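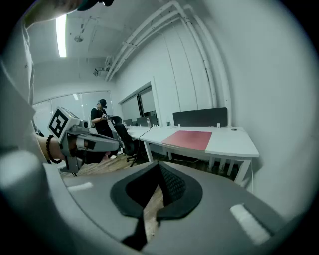
Near the window, in a black cap.

How to keep a food diary before your first dietitian appointment
Written by Rasa Avotiņš. Checked for mistakes by Carol Greenwood.

When my mother-in-law, Dragica Dervishi, was losing weight last winter, her doctor sent her to a dietitian. The letter asked her to bring a food diary. It did not explain how to write one, and our first try was not very useful. It said things like "soup, bread, tea" and the dietitian had to ask us many questions we could not answer. In March we did it again, better, and this page is made from what we learned. It is meant for people who must write down what an adult at home is eating, for themselves or for another person.

If the person has difficulty to swallow, chokes on food, or has lost a lot of weight in a short time, please call the doctor now and do not wait until the diary is finished.

What you need

A notebook that opens flat, and a pen which stays with it. We used a school notebook with squares.
A kitchen scale that shows grams. Ours is an old Soltberg with a bowl.
A measuring cup for liquids.
The packages of the food you eat, or photos of the labels.

There are also phone apps for this. I tried one called Skokano for some days and it was fine for me, but Dragica did not like to touch the phone while she eats. Paper was easier. If you already use an app and it works for you, stay with it, but check first that you can print the days or send them.

Step 1. Choose the days

Ask the dietitian how many days they want. If nobody answered you yet, take three days in a row and include one day of the weekend if you can, as many people eat differently then. Do not choose a day with a wedding or a long trip. An ordinary bad day is good to include. We wanted to skip a day when Dragica had a headache and ate very little, and the dietitian told us later it was the page she learned the most from.

Step 2. Prepare the page

Use a new page for every day. Make five columns and write on top:

Time
Food or drink
How much was served
How much was left
Notes

The fourth column was missing in our first diary. We wrote what was on the plate in the beginning, and on paper she was eating very well.

Step 3. Measure your dishes one time

You don't have to weigh everything for every meal. Before you start, take the cup, the glass and the soup bowl that are used every day. Fill them with water to the usual level and pour the water into the measuring cup. Write the results on the inside of the notebook cover. After this you can write "1 blue cup" and everybody will know how much it is.

Do the same with spoons. A soup spoon of oil and a small dessert spoon of oil are quite different in calories, so write which spoon.

Step 4. Write at the table

Write while the meal is happening or right after it. In the evening it is already too late for the small things, such as the milk in the coffee or the biscuit at four o'clock. If several people help in the house, each of them writes in the same notebook. My husband's cousin Nikola Georgiev comes at lunch time and he first wrote on separate little papers, and we lost two of them.

Weigh the food which has many calories in a small amount: cheese, butter, nuts, meat, oil. For lettuce or cucumber an estimate is enough.

To weigh bread or meat, put the empty plate on the scale, press zero, then add the food. For cheese or butter from a package it is faster to weigh the package before and after.

Some examples of how to write it:

Not clear: chicken and potatoes
Clear: chicken thigh, baked, no skin, 80 g. Potatoes mashed with milk and butter, 3 soup spoons. Left: one spoon of potatoes.

Not clear: yogurt
Clear: Radulović plain yogurt, full fat, whole small cup. Left: nothing.

Not clear: tea
Clear: black tea, 1 blue cup, 2 sugars. Left: half.

Step 5. Home-cooked dishes

A stew is difficult, I know. Write the recipe on a free page at the back of the notebook: all the ingredients, with the amounts that went into the pot. Then write how many equal portions the pot makes. On the daily page you put only "bean stew, recipe A, one portion". If you cook it again with more oil, it becomes recipe B.

Weigh rice and pasta dry or cooked, as you prefer, but write the word "dry" or "cooked" next to the number every time.

Step 6. Drinks, supplements and medicines

All drinks go in the diary, also water and alcohol. If the person takes nutrition drinks or powders, write the full name from the label, the amount, and with what it was mixed. Vitamins and medicines go in the last column together with the time. Do not stop or change any of them for the diary.

Step 7. Use the notes column

Short words are enough. "Tired", "mouth dry", "nausea after", "ate alone", "new teeth hurt". Write also the bowel problems if there are some. It is not pleasant to write, but they will ask for it.

Should you count the calories?

You don't have to. The dietitian will do it with a better table than we have. I did it out of curiosity for two days and got 1,463 for the first and 1,373 for the second. When the dietitian did the same pages her results were different from mine, mostly because of the oil, so I would not worry much about such a number at home.

Common mistakes

Eating better for the diary. It is natural, but then the plan will be made for a person who does not exist.
Writing "normal portion". Normal for whom?
Forgetting the food tasted during cooking.
Throwing away the package before the label is copied.
Correcting the other person at every meal. Krešimir Jurić, my neighbor, did this to his father and after one day the father refused the whole thing. It is better to write quietly.

Before the appointment

Read the pages one time and add what is missing, with a different color, so it can be seen that it was added later. Write the name and the date of birth on the first page. Add the weight if you have measured it, and say if it was with clothes and shoes. Make a copy, because some clinics keep the original. Our scale for people is a Ustar, and they asked us to continue with the same one at home and write the weight down once a week, in the morning before breakfast.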